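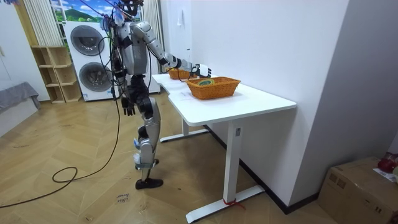

**Category: Home office / desks + desktop storage**

# Karnard sit-stand desk and two Westurico baskets, eight months in

Quick one, I have a delivery coming at noon and want this off my list.

Bought the desk for the back room. White top, rounded corners, white metal legs with the long flat feet. $600 with the frame, the top and the hardware. Baskets were extra, $20 each. Anent had the desk in stock, Schwaiger didn't, so Anent got the money.

Assembly. Two people, please. I did it alone and it took most of an evening, and flipping the thing over by yourself is a bad idea. The frame bolts are fine. The screws that go up into the top are too short for my taste and one never bit properly. Swapped it for a longer one from the junk drawer. Holds.

Instructions: pictures only, small. Step 8 shows the crossbar the wrong way around, or I read it the wrong way around. Either way I did it twice.

Feet. They're long and flat, so no rocking at all on our parquet, even where the herringbone has lifted a bit near the wall. Stick felt on before you stand it up. I didn't. There is now a scratch. My fault.

Height. Goes up to 116 cm, plenty for me. Smooth going up, a little grumbly coming down with weight on it. At full height you get some sway front to back if you type hard. Sitting height, solid.

The top. Shows everything. Coffee rings wipe off, pencil mostly wipes off, blue ballpoint does not wipe off. Every crumb. If you want a desk you clean once a month, get the darker one. On the plus side it's nice and bright in a room with one window, and I like it against a pale wall. Rounded corners are a bigger deal than I expected, my hip thanks them.

Now the baskets, which I nearly sent back. Woven, brown, more orange in daylight than on the website. Flared sides, so they take up more desk at the rim than at the base. Measure the rim!! I measured the bottom like an idiot.

What goes in them: tape, mostly. Chargers. Snacks. Whatever was on the desk when someone's coming over. I keep them apart with a clear strip in the middle to work in, and that split is the only sorting system that has ever lasted in this house.

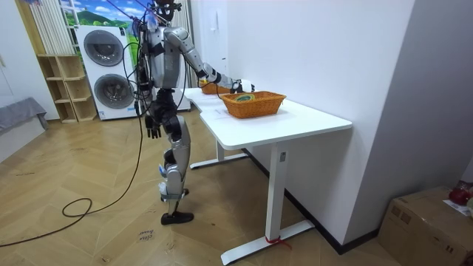 Mervyn Wragg wrote in after the first version of this went up: had the same baskets for a year, loves the shape, but the weave on his snags wool sleeves and he ended up running a candle stub along the rim to smooth it. Says to keep them out of direct sun too, his went brittle on the window side.

Haven't tried the candle. Mine did snag a sweater once, so fair point. I'll move the one nearest the window and see how it looks by July.

Other basket notes, in no order:

- They shed for the first week or so. Little straw bits. Then it stops.
- No lining. Pens are ok, paper clips are not, they work thier way into the weave and stay there.
- Cleaning is a dry paintbrush. Don't soak them.
- They slide on the white top. Dab of museum putty under each one.
- No lids, and I don't miss them.

Labels. I went with plain white paper and handwriting, laid flat on the desk next to the basket. Tried a tag tied to the rim, hated it, it flopped over. Paper on the desk gets moved when you wipe down but takes two seconds to redo, and when the contents change you just write a new one. "fruits" has been the most useful one by far. Bananas used to die on top of the fridge.

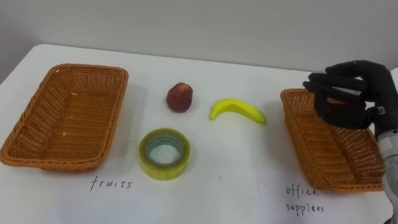
**Can you keep fruit in these without a liner?**
Whole, firm fruit is fine. Anything soft or cut needs a plate or a cloth under it, the open weave lets juice straight through to the desk.

Gion Aebischer's version of the same setup has one basket per person, not one per kind of stuff. Might work better with kids. Wouldn't here, we'd just steal from each other.

Scores, if you need them. Desk: good, would buy agian, with longer screws in hand. Baskets: good once you know the rim size. Price on the desk is a touch high for a top that marks this easily.

Delivery's here. Will add a note on the motor if it gets any louder.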